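Sandwich cell drops or mangles the first pick after every cleaning. Is paid recalibration really the fix?

Posted by slowfeed_merike

I look after a small sandwich cell at a test kitchen in Jolport. It's one arm with a two-finger gripper and a wrist camera, working over a white table. The ingredients stand in little white holders on clear plastic arms that come off a clear rail, and the sandwich gets built on a tray on the other side of the rail. The integrator is a company called Stonness. The software that stores the pick positions is Zonum. I didn't pick any of it, I just inherited it in July along with a binder that is mostly blank dividers.

The trouble is that the cell runs decently all day and then comes back from cleaning stupid. The holders come off, get washed, and go back on. The first pick of the next run is then off to one side, enough that the fingers pinch the edge of a tomato slice and leave the rest behind, or shove a bun over before closing on it. The later picks are sometimes off and sometimes fine. When I measured against the taught position with a steel ruler, the worst one was 3 mm out. I know a steel ruler is a poor instrument for this, but it was the same 3 mm when I came back and measured again.

Stonness says this is "calibration drift" and wants to sell me a recalibration visit for $2,978. I'm not buying that explanation yet. Drift to me means something creeping over time, and this doesn't creep. It happens when someone has had their hands on the plastic. I asked them for the camera calibration result from commissioning so I could compare it with a fresh one, and got a brochure back.
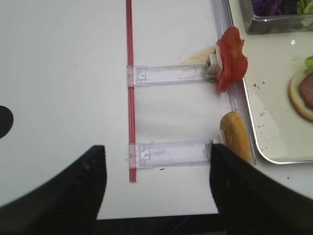

Tomato at the upper arm, roll at the lower one.

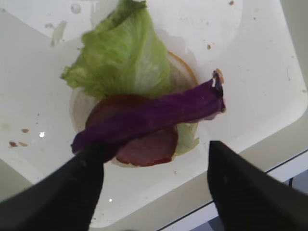 Lettuce, meat and the purple strip on top.

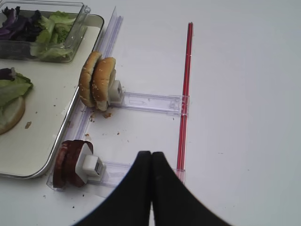
Buns on one arm, meat slices on the other.

What I've tried so far: re-teaching the first pick by hand, which works until the next wash. Slowing the approach, which only means it misses more slowly. Swapping to new fingertip pads, no difference. I also ran the Zonum "auto align" routine, which took most of a lunch break, reported success, and then put the fingers in exactly the same wrong place. I have no idea what it thinks it aligned.

What I haven't tried is anything to do with the rail itself, because the manual says it is "factory set" and I'd like to hear from someone who has had one apart before I go near it. I'd also like to know whether the camera is even involved in the picks on this kind of cell or whether it just records. The menus are not clear. There is a checkbox called "use wrist view" and the help text for it reads "enables use of wrist view."

So, is there a sane procedure for putting this thing back together after cleaning so that it picks where it picked yesterday? I'm after something a night cleaner can do without a laptop.

3 answers

Merike Zariņš

Not the same Merike as the person asking, before anyone gets excited. I maintain a Parri cell with the same style of clear rail, and I'd keep that $2,978 in your pocket for now.

Split the problem in two before you touch a setting. Either the arm is going to the wrong place, or it's going to the right place and the food isn't there. Recalibration can only help with the first. From what you describe I'd bet on the second, but don't take my bet, test it.

Take everything edible off. Put a strip of masking tape on the table near the rail and mark a fine cross on it with a pen. Teach a new point with the closed fingertips just over the cross. Save it under a name you'll recognize. Send the arm home, send it back to the point, and do that several times. If it lands on the cross every time, leave the tape where it is, let the cleaners wash the plastic as usual (tell them to leave the tape alone!), and send the arm to the point again afterward. If it still lands on the cross, your robot is fine and your calibration is fine, and you have something to show Stonness.

Now the plastic. On ours the trouble was in where each arm sits along the rail. They slide, and they also rock a little when they're pushed back on. A small rock at the rail end turns into a much bigger error at the holder end, where the food is. Every cleaner had their own idea of "all the way on." One pressed until it clicked. Another pressed until it looked straight, and she was good at it, but our runs were bad after her shifts too, so looking straight clearly wasn't the standard.

What we do now, in order:

Power the arm down and park it away from the rail before anyone reaches in.

Wash the holders and slider arms in warm water with plain detergent. Keep them out of the hot dishwasher. Ours had been going through it and some of the arms had bowed. Lay each one on a flat counter and press one corner, and if the opposite corner lifts, throw it out. You can't straighten them, I tried with a heat gun and made modern art.

Dry the rail and the contact faces of the arms completely, and run a wooden toothpick along any groove. Crumbs get in there. A sesame seed under a contact face is all you need to lose a couple of millimeters at the far end, and then it gets crushed and the error changes halfway through the day, which looks a lot like "drift" to someone on the phone.

Put the arms back using a spacer. We cut one block per position out of a plastic cutting board and wrote the position on it in paint pen. The block goes between the end stop and the arm, you push the arm up against it, then take the block out. No looking, no clicking.

Fit the holders last, and load them the same way each time. If you use paper behind sliced meat, trim it to size. A sheet that sticks out pushes the slices forward, and paper that has soaked up juice pushes them differently from paper that hasn't.

Then do a dry run at low speed with the holders empty and watch the fingers go to each holder. It takes less time than mopping up a run of bad picks.

On the checkbox: on my software it decides whether the picture is used to nudge the pick sideways. I can't promise yours does the same. You can find out for yourself. Do one pick with the box on, note where the fingers went, move the holder a little by hand, and do it again. If the fingers follow, it's in use. If they go to the old place, the camera is only watching. I'd do that test before believing the help text or me.

The part of your post I'd look at hardest is that only the first pick is reliably wrong. If everything had shifted together I'd expect every pick to be off in the same direction. Which arm is the first pick on? If it's the one that gets fitted last, with no hand on the rail to steady it, I'd start there.

gripfix_400

Just recalibrate, it's good practice anyway. We recalibrate every 400 cycles and never have issues. Also check that your fingers are tight. Also check air pressure if it's pneumatic.

Comment by slowfeed_merike: It's electric. And if you recalibrate every 400 cycles, how would you know whether it was needed?

Comment by gripfix_400: because we never have issues

wetwork_ollie

I agree with most of what Merike Zariņš wrote but I want to push on two things.

First, the tape cross is a good test of the arm and says nothing about the camera. An arm can repeat beautifully while the camera offset is wrong. If the checkbox test shows the camera is in use, repeat the cross test with the correction switched on, using something the software can recognize, and do it under the lights you run with. Clear plastic over a white table is a miserable thing to ask a camera to look at. I had a cell that picked perfectly until someone opened a blind. The software had latched on to a reflection in the rail and was treating it as an edge. You can check for that by holding a sheet of cardboard over the rail between picks and seeing whether the answer changes. If it does, your problem has nothing to do with the wash, and the timing is a coincidence of when the cleaners work and what they leave switched on.

Second, spacers are fine, but write down who cuts them and from what. Cutting board plastic wears at the corners. We had a set that got copied from itself whenever a block went missing, and by the time I measured them, the newest one didn't match the drawing at all. Keep a master set in a drawer and only ever copy from that.

Also wipe the lens, please. A smear of mayonnaise on the wrist camera has cost me more hours than any piece of bent plastic. Lens tissue, not the counter rag.

As for Stonness, ask them in writing what they will measure before and after the visit and what number counts as a pass. A firm that plans to measure something will answer that in one line.

slowfeed_merike replied on January 20, 2024

Thanks. Did the tape cross. The arm landed on it before the wash and after the wash, 34 visits in all, and I couldn't see any difference between the first and the last with a magnifier. So I'm fairly satisfied the arm isn't lost.

Laid the slider arms on the counter and one of them rocks. It's the one for the first pick. Somebody has been putting them in the dishwasher, and somebody says they haven't. I've ordered a replacement and moved the rocking one out of service, and I'm running the spare with a spacer I cut from a chopping board (with a master in the drawer, noted).

The first run after cleaning was good. I'm not calling it fixed off one run, I've been fooled by one good run on this machine before. The checkbox does nothing I can detect, on or off, with the holder moved a finger's width. I've sent Stonness the question about what they'd measure and will post whatever comes back, if it isn't another brochure.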